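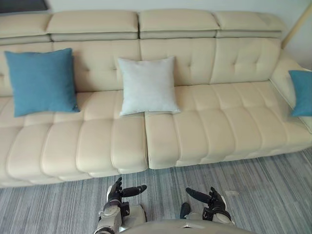 What do you ask at a robot open day?
Posted by Kerubo Kombo

My father-in-law has signed the two of us up for the open day at Nultico on September 1, 2020. The flyer says "household demonstration, living room, questions welcome," and there are 14 places per session. I sell kitchen tile. My knowledge of robots stops at the vacuum that eats my phone charger.

I've watched the one clip they have online, and it's a robot with two arms tidying cushions on a sofa for a very long time. I'd like to ask something better than "when will it do my dishes," which my father-in-law has already claimed. Is there anything worth looking for, or do I just nod? And can you sit on the sofa afterward? It's a 33 minute drive and he has a hip.

Chi-keung Kwok

I went to the June session, so some of this may have changed.

Ask who is doing the thinking. Some demos have a person in the next room steering the arms, some run on their own, and plenty are a mix. They'll tell you if you ask directly. At mine the presenter said it was steered in the morning and on its own after lunch, and the afternoon was slower and a lot more interesting.

Then ask them to move something. Pillows are harder than they look, because a pillow has no handle and changes shape when you grab it. Ask for it to be turned around or dropped at the other end of the sofa. If the presenter goes a bit pale, you've learned something.

Watch the fingers and forget about the face, if it has one. Everybody stares at the head. The work is all in how the hand comes in toward the cushion, how long it hesitates, and whether it tries again after a miss. Mine tried four times on one cushion, which is three more than my kids have ever managed.
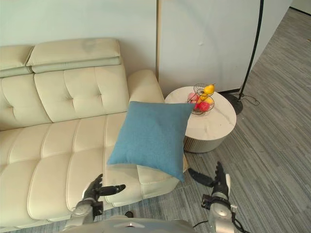
Stand to the side if you can. From behind you get a fine view of its back and very little else. Leave the fruit alone, too – a man in my group reached for an apple and was spoken to.

As for sitting, there were folding chairs. Take something for the hip.

grilia_fan

Last I heard these things cost 2,000 a month to rent so who cares if it can do pillows. My Sellex vacuum was cheaper and it fell down the stairs on its own, no steering. Parking is behind the Chang building btw, the front lot gets full early

Kerubo Kombo

Thank you both. I'll be the one asking about the next room. My father-in-law would like it known that he's still asking about the dishes.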